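**Sternwood, 4 players: does the trading phase ever get faster?**

**loukia_p**
We got Sternwood to the table again in July, third time now, and I still can't decide if I like it. The map is lovely and I love drafting the guild tiles, but our trading phase ate 30 minutes in round two alone! Teemu haggled over one wool cube like his life depended on it. Final scores were close, so I guess everyone was playing well? Is it us or the game?

**kosmasx**
It's you, sorry. Put a sand timer on it and move on. We've never run over two hours.

**wenstead_judit**
Disagree with Kosmas. A timer just rewards whoever talks loudest, and then the quiet player gets stuck with all the clay. We play the Wenstead variant – one open offer each, then a yes or no around the table.
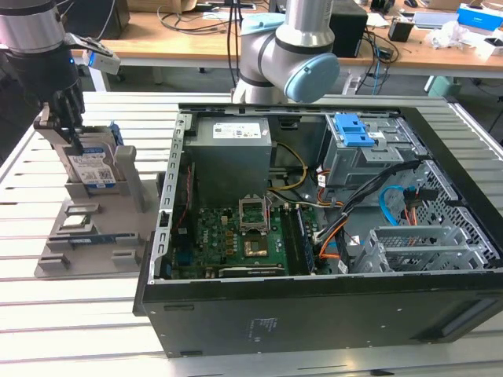 It does make the harbor guild weaker, I'll admit that. We give them an extra coin at setup and it's been fine so far.

**kosmasx**
An extra coin is huge for harbor though?? They already get the first ship.

**wenstead_judit**
Only if they draft it. Read page 4 again :)

**loukia_p**
Ooh, I like the open offer thing. Does it still work if someone has the Negi card out, the one that lets you cancel a trade?

**wenstead_judit**
We make them use it before anyone answers. Try it and tell me how it goes.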